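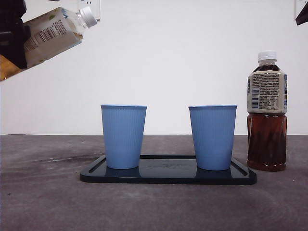

3 材料与方法

3.1 调查地点与对象

调查在斯凯拉赫(Skelach)和特鲁代尔(Truddale)两镇进行。两镇相邻，居民多在镇内购物，便利店和小型超市是瓶装茶饮料的主要销售渠道。斯凯拉赫有一所技工学校，学生占午间顾客的多数；特鲁代尔以家庭顾客为主，购买时间集中在傍晚。问卷在十一月发放，共回收有效问卷200份，两镇的样本合并分析，仅在讨论购买时段时分列。

受访者须年满十八岁，且在过去一个月内自行购买过瓶装茶饮料。代他人购买者予以保留，但不回答与口味有关的题目。问卷先以英文拟定，由莱奥妮·塔米哈纳(Leonie Tamihana)校订措辞，再译成受访者常用的两种语言，译文之间的差异逐题核对。甜度一题改动最多，原稿的“微甜”在其中一种语言里容易被理解为“不够甜”，定稿改用“略有甜味”。 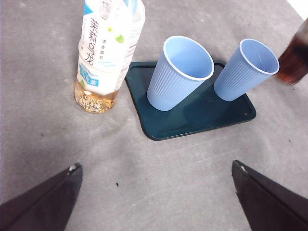 3.2 访谈与编码

问卷结束后，从愿意继续参加的受访者中抽取40人进行半结构式访谈，每次访谈集中谈最近一次购买的经过：在哪里买，货架上先看到什么，拿起后是否查看标签，最后为什么选了这一瓶。访谈在纳扎连科(Nazarenko)社区中心的阅览室进行，录音经本人同意后转写。有两位受访者不愿录音，改为当场笔记，笔记由本人过目后使用。

编码由两名研究者分别完成。初始编码表含13个条目，合并含义重叠的条目后归为5类：茶的种类、甜度、价格、容量和包装外观。分歧较多的是“茶的种类”与“包装外观”之间的界限。一些受访者说自己“买绿色的那种”，既可能指绿茶，也可能指标签的颜色。遇到此类表述，我们回到上下文判断，无法判断的同时记入两类。

4 结果

4.1 受访者如何辨认茶的种类

多数受访者靠标签上的品名辨认种类，其次靠标签底色和茶汤颜色。花茶的辨认有些特别。受访者提到花茶时往往先说花的图案，然后才说品名，有几位甚至记不起品名，只能说出图案画在瓶身哪一侧。一位在技工学校读书的受访者说，她每次都买茉莉花茶，换了包装之后在货架前找了很久，因为“花画得太淡，跟底色差不多”。

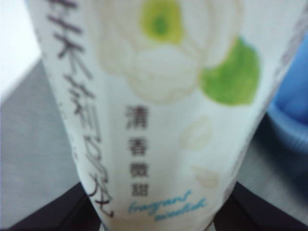 年长的受访者更依赖文字，对字号的意见也最集中。他们希望品名用大字竖排或横排均可，但不要与广告语混在一起。关于配料表，意见相对一致：字太小，印在接缝旁边，需要转动瓶身才能读完。愿意在店内读配料表的受访者，多半有控制糖分摄入的需要，他们通常只在第一次购买某一产品时查看，此后不再核对。

4.2 乌龙茶与颜色预期

乌龙茶的情况与花茶不同。受访者普遍认为茶汤颜色深意味着味道浓，部分人还把颜色深与咖啡因含量高联系在一起。后一种联系缺乏依据，茶汤颜色受发酵程度、焙火和萃取条件的共同影响，不能用来推断咖啡因含量。当地品牌奥德当斯(Odedance)的乌龙茶茶汤偏浅，有受访者据此认为它“兑了水”，尽管他们并未喝过。

图1 深褐色茶汤的瓶装茶，标签侧面以大字“烏”标示种类

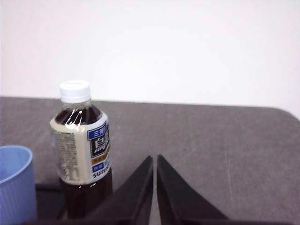 法托斯·佩特科夫(Fatos Petkov)在预调查阶段曾建议把颜色预期单列为一题，本次问卷没有采用，原因是题目数量已到上限。从访谈结果看，这一题值得在后续调查中补上。受访者对颜色的判断稳定，对汉字品名的反应则差别较大：不识汉字的受访者把单个大字当作图案来记，能描述大致形状，却说不出含义；识汉字的受访者会直接读出，很少再看其他文字。

购买时段与辨认方式之间也有一定关系。午间顾客停留时间短，多数直接走向上次拿过的位置，店主调换货架后拿错的情况便集中出现在这一时段。傍晚顾客会比较价格和容量，对标签的评价也更具体。两镇在这一点上的差别，主要来自顾客构成，与店铺陈列方式的关系将在4.3节讨论。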